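# Would you like to help us learn how people really wash up?

**Call for participants, Demthorpe Household Study**

We are looking for people who wash dishes. I realise that takes in very nearly everybody, so please read on a little before you decide I can't mean you, because I very probably do!

Our small team at Clindberg has spent the winter reading everything we could find about how kitchens are planned, and there is a surprising amount about cupboards and hobs and almost nothing about the sink, even though it's where so much of the day gets spent. Where do you put the wet cups? Do you fill the basin or let the tap run? Does the big roasting tin get done straight away or left until the morning (no judgement whatsoever, mine is usually soaking as I write)? We would love to watch, listen and learn, and we'd like to do it with people of all ages and habits.

## What you would be doing

You would come to our practice kitchen in Stonden for one visit of 3 hours, with a proper break in the middle for tea and something from the bakery over the road. We'll ask you to wash up after a simple lunch, rinse some vegetables, fill a few pans and wipe everything down at the end, just as you would at home. Afterwards we sit down together and have a chat about what felt easy and what got on your nerves. Some people talk for five minutes and some for an hour, and both are very welcome.

You don't need to be tidy, or quick, or any good at cooking. If you normally have a dishwasher, come anyway. If you're left-handed, please do come, as we have heard from far too few of you so far. The same goes for anyone who finds taps stiff or counters the wrong height, and we can arrange a stool if standing is tiring.

## What we offer

Every participant receives £200 once the visit is finished, and we pay bus or train fares on top, so do keep your tickets. We can have 5 people on our list for each week in May, and we'll try hard to give you the week you ask for. Rubber gloves are provided in several sizes, though plenty of people prefer to bring their own old favourites.

## The sink itself

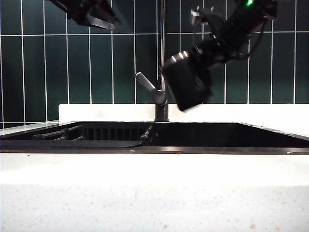

*Nidia Bermúdez*

I'm very fond of this corner of the kitchen. The basin is black and nicely wide, and the tap is a tall gooseneck in dark grey with a single lever on the left, which has already started one or two friendly arguments in the office. Behind it are the green tiles with their white grout, and I would be glad to hear what you think of those too, especially if you're the one who does the scrubbing at your house. The white ledge at the back is a subject all of its own. Do you keep things on a ledge like that, or does it drive you mad?

## How to put your name down

Write to me, Nidia, at the Demthorpe Household Study, Room 848, Quispe House, Stonden. A few lines are plenty: your name, how best to reach you, which weeks in May would suit, and anything we ought to know about food or getting up the stairs. Please get your letter to us by March 20, 2020. I answer every one myself, so bear with me if it takes a few days.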